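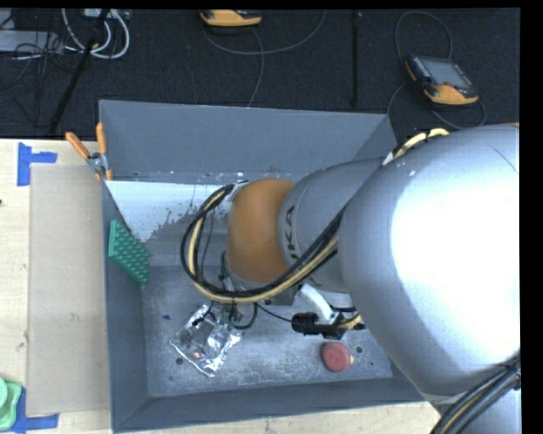 Plunden votes to keep its bus stop where no bus stops

Elif Naz Baysal
3rd September

The town of Plunden will keep the bus stop on Allus Street, its bench, its shelter and its laminated timetable, despite the absence of any bus. The council settled the matter at its regular meeting after a debate that ran longer than the one on the school budget, and with better attendance.

The number 7 stopped calling at Allus Street in April, when the route was moved two blocks east to serve the new pharmacy. The plan was to take the shelter down over the summer and give the sidewalk back to people walking on it. Then the letters began arriving. The town clerk's office logged 59 of them, a record for any subject other than leaf pickup, and all but a handful wanted the stop left alone.

"I have sat there every morning for eleven years," Biljana Karagiannis told the council. "I took the bus perhaps twice." She said the bench gets the sun until lunchtime, faces the bakery and is the right height, and that the one outside the library is none of these things. She was applauded. The bench outside the library was donated by the family of a sitting council member, who studied his papers.

Removing the shelter would have cost $1,294, according to the public works department. Leaving it costs $300 a year, mostly for glass cleaning and the replacement of a light that comes on at dusk to help people see the bus. Councilman Ataberk Başaran, who voted against keeping it, pointed out that the town will have spent more on the stop than on its removal before the decade is out. He asked whether anyone present wished to hear the arithmetic. There was no second.

Başaran's other objection was that strangers wait there. At least two visitors to town are known to have spent most of an afternoon under the shelter in June, consulting the timetable, which still promises a departure every forty minutes. One was eventually driven to the train station by the owner of the Öztürkmen bakery across the street, after buying a loaf and then, toward evening, a second loaf. The bakery supports keeping the stop.

A compromise was found in the matter of signage. The pole with the route number will come down, and the timetable will be replaced by a notice giving directions to the new stop. The word BUS on the roof of the shelter is molded into the panel and can't be removed without removing the roof, so it will stay. A motion to paint over it failed when it emerged that the town would first have to ask the county, which owns the roof. The town owns the sides.

Aigars Jõgi, who runs public works, said his crew would get to the pole "when we get to it." He noted that the department is still dealing with the fountain.

The county transit office said in a written reply that it had no plans to return the 7 to Allus Street and no opinion on where residents sit. It added that ridership at the new stop is up, though it lacks a shelter, a bench and shade, and that it would welcome an application from the town for any or all three. Asked by a member of the public whether the existing shelter could simply be moved the two blocks, the council's legal adviser said that it could, in principle, and that this would count as removal.

Drivers on the route have adapted unevenly. Lumturie Georgiou, who has the early shift, said she still slows down when she passes the end of the street and sees people on the bench. "They wave," she said. "I wave. I feel terrible until the light changes."

The council will look at the question again next spring, along with a proposal to name the shelter. Suggestions may be left at the clerk's office during opening hours. The office is closed for lunch, and those who arrive early are advised that there is seating on Allus Street.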